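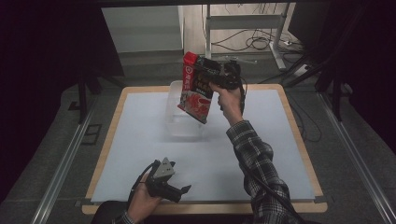 A snack bag held over a clear plastic container.

Every spring the press quotes start arriving in my inbox, and every spring they say the same thing. The new Ovach record is "hypnotic." The new Verisier record is "hypnotic and tender." I have heard both, and one of them is a man leaning on an organ key for 13 minutes.

I don't blame the musicians. Eilidh Strachan, who plays piano on the Verisier album, has a light left hand and a real ear for when to stop. You wouldn't learn that from the sticker on the sleeve, which gives her four adjectives and no verbs. What does she do? Does the second side drag? (It does, a little.)

My complaint is with the trade in blurbs. A reviewer gets up to 600 words if he's lucky, a label takes six of them, and those six travel to every shop and festival program for the next two years. The doubts stay behind. 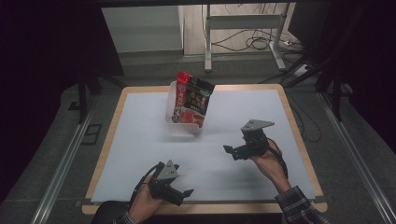
I once pulled out the full review behind a line on a Bevan reissue. The sticker said "a stunning return." The review said it would have been a stunning return if the drums had been mixed by somebody awake. I still bought it – the drums are awful.

Ashraful Jayasinghe argued with me over this after a show in April. His view is that people know a blurb is an ad and read it that way. Maybe. But he also admitted he had bought nine records last year on the strength of one critic's name, and sold most of them.

Print the whole paragraph or print nothing. I'd settle for a track list and the running time.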